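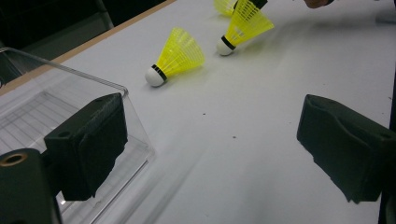 Interview scores on the Karnby account are being saved against the wrong question, and I don't accept the first reply I got, which was to clear my cache. I run the interviews for the warehouse supervisor job. After each one, two of us type notes and a mark out of five under every question. When I open the candidate again, the mark for question 2 is sitting under question 3. To rule out my own typing I made a dummy candidate and put "three yellow shuttlecocks" as the answer to question 2, something no applicant was going to say about shift rotas. It came back under question 3 as well.

**Raised by:** Yareli Zepeda
**Product:** Weteck Interviews, panel scoring
**Priority:** High (requested), Normal (set by support)

## What I've tried

- Cleared the cache, as told. No change.
- Different browser, then a colleague's laptop. No change.
- New dummy candidate on the Tamandale job, which uses the same question set. Marks stayed where I put them.

So it isn't my laptop. I'd also like to know why this was set to Normal when we have 17 people waiting to hear back.

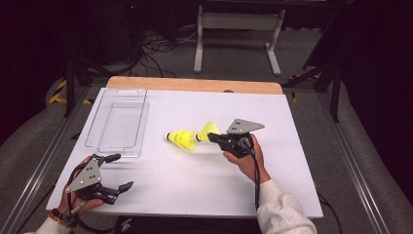 ## Reply from support, 09:41

Hi Yareli, thanks for the extra detail. We had a similar report from Barrera in November, caused by a question being deleted while interviews were open. Could you check whether anyone has edited the set? We've also released a fix for slow page loading this morning that may help.

Leobardo Ayala

## Reply from Yareli, 10:19

I doubt a fix for slow loading will move marks back to the right question, but I tried it. It didn't.

On the edit: yes, the opening "tell us about yourself" question was swapped for a new one after the first interviews. It was replaced using your own Replace button, and the help page says scores are kept. If Replace is really a delete and an add, the help page is wrong and I'd like that put in writing.

Please don't run anything on the live records until you've shown me it working on the dummy.

## Reply from support, 14:02

You're right about Replace. It gives the new question a new number and the saved marks don't follow. I've rebuilt the order on the dummy candidate only. Could you look before we touch the others?

Leobardo Ayala

## Reply from Yareli, 14:41

Dummy looks correct on my screen. I still want the export checked, as that's what the panel reads, and last time the two didn't match. Keep this open.
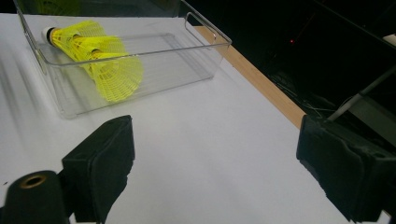 *Two yellow shuttlecocks in a clear tray.*

**Status:** Open, waiting on support (export check)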